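## Autumn hours at Plolholm
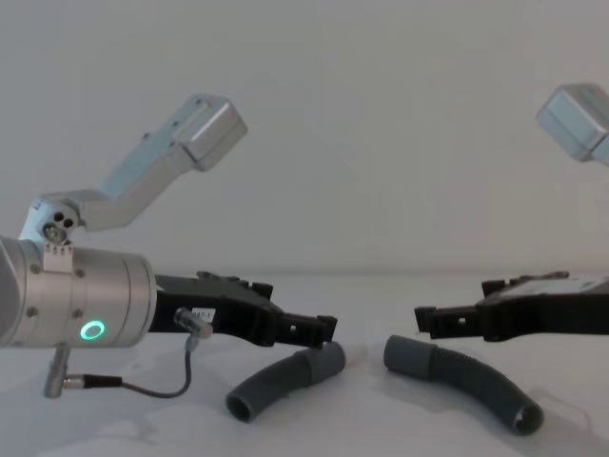 From the start of September the park moves to its shorter timetable. Gates open at 10 am and the last rides run at 5 pm, with the indoor arcade staying open until 7. Annual passes work as before, and passes bought in August are valid for a full year from the day of first use.

The Foton coaster closes for its yearly track inspection and will be shut for 14 days. Guests who have booked a coaster-only ticket for that period can swap it for a general day ticket at the gate or ask for a refund by email. The rest of the upper park, including the dodgems and the crazy golf, is open as normal.

Gavalas, the new indoor climbing hall, takes its first bookings this month. Sessions last 90 minutes and there is room for up to 22 climbers at a time. Children must be 7 or over and need an adult with them in the building – the adult doesn't have to climb. Shoes and harnesses are in the price. Please bring socks.

The Guvureo café by the boating lake has a new menu with soup, jacket potatoes and a smaller children's plate. It now takes orders at the counter only, as the table service ended with the summer season. Dogs on leads are still welcome on the terrace.

Lost property from the summer is being kept at the ticket office until the end of October.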